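4월 진행 보고: 소매 식료품 가격 전가 연구
수신: Metwally 기금 사업관리팀
작성: Sketa 경제연구소 물가분석실

1. 보고 범위

이번 보고는 환율과 원자재 가격 변동이 중소 도시의 소매 식료품 가격에 얼마나, 어떤 속도로 반영되는지를 측정하는 과제의 2차 진행 상황을 다룬다. 1차 보고 이후의 자료 수집, 모형 추정, 예산 집행, 일정 변경 사항을 적었다. 잠정 추정 결과는 부호와 순서만 싣고 계수값은 싣지 않았다. 표본 보정이 끝나지 않아 값이 바뀔 수 있다.

2. 자료 수집

점포 패널은 370개 점포로 확정했다. 협약서에 적은 목표와 같다. 대형 할인점보다 동네 슈퍼와 전통시장 점포의 비중을 높게 잡았고, 이 비중은 1차 보고 때 승인받은 설계를 그대로 따랐다. 조사 품목은 700개이며 곡물, 식용유, 유제품, 육류, 가공식품, 음료, 조미료로 나누어 관리한다.

가격은 주 단위로 받는다. Vurkix 단말을 쓰는 점포는 판매 기록이 자동으로 넘어오고, 나머지 점포는 조사원이 방문해 진열 가격을 적는다. 두 방식의 가격이 같은 점포 안에서 어긋나는 경우가 있어 겹치는 기간을 두고 대조했다. 차이는 대부분 할인 행사 표기에서 나왔다. 단말 기록에는 할인 후 금액이 남고 조사원은 정상가를 적은 경우다. 조사표 서식을 고쳐 두 금액을 모두 적도록 했고, 수정 전 자료에는 행사 여부를 표시하는 변수를 따로 붙였다.

폐업과 업종 변경으로 빠진 점포는 예비 명단에서 같은 상권의 점포로 대체했다. 대체 점포의 자료는 들어온 시점부터만 쓰고 이전 기간을 추정해서 채우지 않는다.

3. 수입 원가 자료

수입 단가는 월 단위 통관 자료를 기본으로 하고, 식용유와 밀가루는 도매상 Cimamura가 제공한 납품 단가를 보조로 쓴다. Cimamura 자료는 협약에 따라 거래처 이름을 지운 상태로 받는다. 지난 분기에 단위 표기가 킬로그램에서 포대로 바뀐 것을 뒤늦게 확인해 해당 구간을 다시 받았다. 이 때문에 원가 자료 정리가 계획보다 2주 늦어졌다.

4. 추정 진행

기본 모형은 품목별 오차수정모형이다. 환율이 오를 때와 내릴 때의 반응을 나누어 추정하고 있다. 잠정 결과에서 확인한 점은 다음과 같다.

환율 상승분은 하락분보다 빨리 소매가격에 반영된다. 이 차이는 가공식품에서 크고 신선육에서 작다.

식용유는 원가 변동 후 반응이 빠르고, 조미료는 재고 기간이 길어 반응이 늦다. 음료는 원가보다 경쟁 점포의 행사 일정에 더 민감하게 움직인다.

전통시장 점포는 가격을 드물게 바꾸지만 한 번 바꿀 때의 폭이 크다. 가격을 그대로 두고 포장 용량을 줄인 사례도 있어, 단위가격 기준 계열을 별도로 만들었다. 용량 변경을 반영하면 일부 과자류의 물가 상승률이 뚜렷하게 높아진다.

이 결과를 당장 정책 자료에 인용하는 것은 권하지 않는다. 점포 규모별 가중치를 확정하지 않은 상태이고, 명절 전후 구간의 처리 방법도 비교 중이다.

5. 외부 검토 의견

자문위원 Aurelio Pacheco가 중간 검토 의견을 보내왔다. 요지는 두 가지다. 첫째, 비대칭 반응이 실제 가격 설정 행태인지 표본 기간에 환율 상승 국면이 많았던 탓인지 구분해야 한다. 둘째, 점포 간 경쟁 정도를 나타내는 변수가 반경 내 점포 수 하나로는 부족하다.

첫째 의견에 대해서는 상승기와 하락기의 길이를 맞춘 하위 표본으로 다시 추정하기로 했다. 둘째 의견은 상권 내 대형점 유무와 온라인 배송 가능 여부를 추가해 반영한다. 온라인 배송 변수는 현재 절반가량의 점포에서만 확인되어 전화 조사가 필요하다. 조사원 교육은 마쳤고 질문지는 검토 중이다.

6. 예산 집행

인건비와 조사비는 계획 범위 안에서 집행하고 있다. 원가 자료 재수집에 따른 추가 비용은 없었다. 국내 여비는 점포 방문 일정을 묶어 잡으면서 남았고, 이 잔액을 전화 조사 비용으로 전용하고자 한다. 비목 간 변경이므로 기금의 사전 승인이 필요하며, 신청서는 이 보고서와 함께 제출한다. 장비 구입은 없다.

7. 과거 가격 자료의 전산화

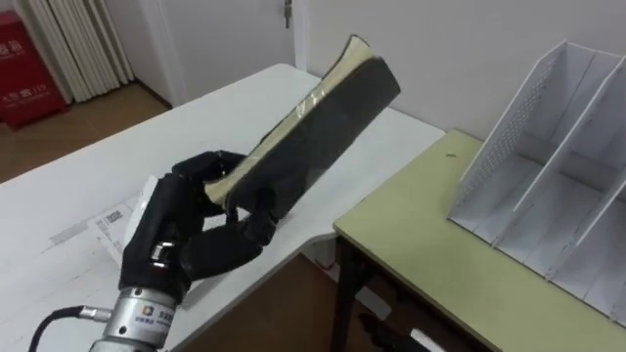
장기 계열을 만들려면 전산 자료가 없는 시기의 물가 조사 연보를 입력해야 한다. 입력 대상은 3000쪽이며 품목별 도시 평균 가격표가 중심이다. 연보 가운데는 검은 로봇 손이 쥐고 있는 책처럼 두꺼운 합본이 많아 안쪽 여백에 붙은 숫자 열이 잘 읽히지 않는다. 이런 쪽은 문자 인식 결과를 쓰지 않고 두 사람이 따로 입력한 뒤 대조한다. 두 입력값이 다르면 원본을 다시 보고, 원본으로도 판단할 수 없는 값은 결측으로 남긴다.

품목 분류가 중간에 여러 차례 바뀐 점도 문제다. 예를 들어 식용유는 초기 연보에서 한 항목이었다가 나중에 원료별로 나뉜다. 연결표를 만들어 현재 분류에 맞추고 있으며, 일대일로 이어지지 않는 품목은 장기 계열에서 제외한다. 제외 목록과 사유는 최종 자료에 첨부한다.

8. 일정 변경과 요청 사항

원가 자료 지연에 따라 추정 결과 정리를 2주 뒤로 옮긴다. 최종 보고서 제출 시기는 바꾸지 않는다. 지연분은 가중치 확정 작업과 본문 초고 작성을 병행해 흡수한다.

다음 보고까지 할 일은 점포 가중치 확정, 하위 표본 재추정, 온라인 배송 전화 조사, 연보 입력분의 1차 대조다. 전화 조사는 여비 전용 승인이 나는 대로 시작한다.

기금에 요청하는 사항은 다음과 같다.

국내 여비 잔액의 조사비 전용 승인
Cimamura 자료 이용 협약의 기간 연장에 대한 동의
잠정 결과의 외부 공개 시점에 관한 의견 회신

협약 기간 연장은 납품 단가 자료를 마지막 분기까지 받기 위한 것이며 이용 조건은 현행과 같다. 연장안 초안과 집행 내역서는 별첨으로 보낸다.

별첨 1. 비목 변경 신청서
별첨 2. 자료 이용 협약 연장안
별첨 3. 집행 내역서
별첨 4. 품목 분류 연결표(작업본)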